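Preparing and Arranging Artificial Stems for Reception Displays

This guide sets out the procedure used by the Prakville Community Arts Center for displays of artificial flowers in its public areas. It applies to single stems and small mixed groups. Staff who are new to the work should allow 13 minutes for each display.

1. Shape the large flower heads

Artificial hydrangeas are often flattened in storage. Hold the main stem just below the point where the thin branches meet, and open the branches one at a time, working from the outside toward the center. Turn the head as you go. 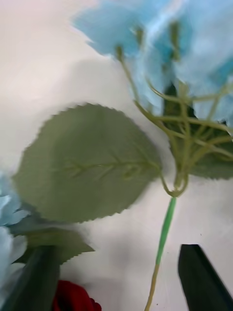

Bend each branch a little at a time. Sharp bends leave a mark that cannot be removed. Leaves should be shaped last, with the thumb placed under the central vein and the edges eased gently outward. Loose threads may be trimmed with small scissors.

2. Lay out the roses

Place each rose on a clean, flat table with space on all sides. Check the bloom, the leaves and the full length of the stem before choosing a holder.
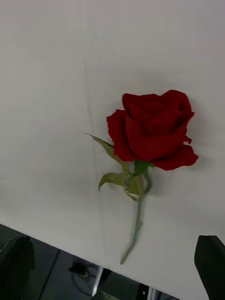

Outer petals may be curled back with a fingertip. The center of the bloom should be left closed - once opened, it seldom returns to its original shape. Wipe dusty leaves with a dry cloth, always from the stem toward the tip.

3. Place the stems

Begin with the strongest color. Lower the stem into its holder and turn it until the fullest side of the bloom faces the visitor. Keep detached leaf sprigs on the table within reach; they can be used later to fill gaps low in the display. 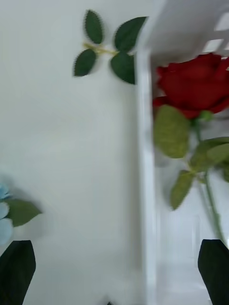
Red rose in a white holder, with a separate leaf sprig on the table.

Blue stems follow the red. Where a stem is to stand alone, select a narrow holder that grips the lower end. Insert the stem slowly and stop when it meets resistance. Small leaves along the stem should point away from one another, and a slight curve in the stem is acceptable.

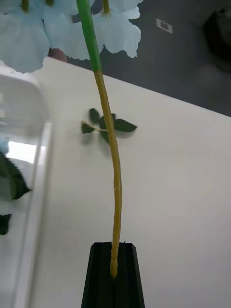
Pale blue flower stem standing upright in a black holder.

4. Final check

View the display from 2 yards away, first standing and then seated. Adjust any stem that hides another. Questions about replacement stems should be directed to Heiðrún Snorradóttir at the display office. Stock is next reviewed in December.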